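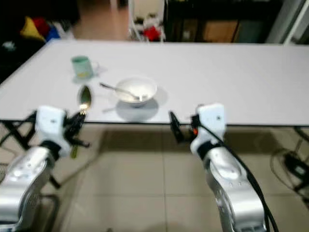

I finally made it to a Plendia home game, and I've been grinning since Tuesday night! Our little rec softball league doesn't draw much of a crowd, but the bleachers at Gkikas Field were nearly full by the second inning, and the noise was something else.

Plendia came in having dropped three straight. You'd never have guessed it. Dewanti Oei had the ball, and her changeup was just floating in there – the Bodby hitters were way out in front of it all night. She got into one real jam, bases loaded in the fourth, and got out of it on a pop-up that Afiq Ginting caught leaning halfway over the fence by the dugout. I yelled so loud I dropped my pretzel.

Then came the bottom of the sixth. Tied at 3, one out, Rekha Pant on second after a bunt and a wild throw. Todor Ionescu fouled off pitch after pitch (my scorebook is a mess of little slashes here) and then lined one into the gap in right center. Rekha was around third before the outfielder even got turned. 4–3, and that's how it ended, with Dewanti striking out the side in the seventh.

I love this team. They run on everything, they talk the whole game, and Prasetyo Latuheru coaches third base like he's landing airplanes. Bodby are good too, by the way, and their shortstop has the best arm I've seen in this league. 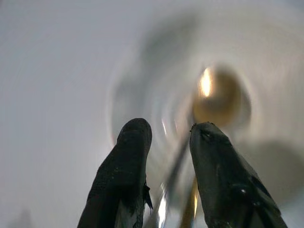
What's next

Prornau come to town next week, and they hit the ball a mile. Five of their starters can put one over the left field fence, so I want to see whether Dewanti keeps throwing that changeup or goes hard inside. First pitch is at 6:30. Bring a blanket for the bleachers – that metal gets cold once the sun drops behind the scoreboard.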